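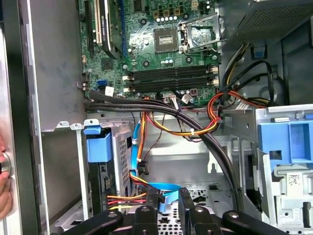
Hanane Fawzy asked for it to be put on record that she had reported the slow grip release in December, and that the ticket was closed without a visit to the cell.

Stondness disassembly line, fault review
Apr 19, 2024

1. Gripper fault, desktop cell
Reet Pētersons went through the log for unit 3719. The arm was told to let go of a memory module and the fingers stayed closed. The arm then started its retract move with the part still held. The module cracked and one slot latch broke off. The force limit did not trip. It had been set for lifting drives and was never lowered for work on the board.

No one was hurt. Hanane said the operator had a hand on the chassis at the time and should not have been able to reach in with the arm live. Reet agreed — the light curtain was muted for loading and stayed muted for around 800 seconds.

2. Cause
Open. Hudach has the finger drive on the bench and suspects a worn cable. Hanane thinks the controller lost the release signal. Both will be tested.

3. Decisions
Board work by the arm is stopped. Towers will be stripped by hand until further notice.
Muting will time out after seven seconds and need a key to restart.
A separate force limit will be set for RAM and socket work.
The December ticket is reopened.

4. Other
Clorgate asked if their cell is affected. It runs the same release routine, so Reet will send them the log. Spare fingers from Kazlauskienė are still on order.

Next review when the Hudach report is in.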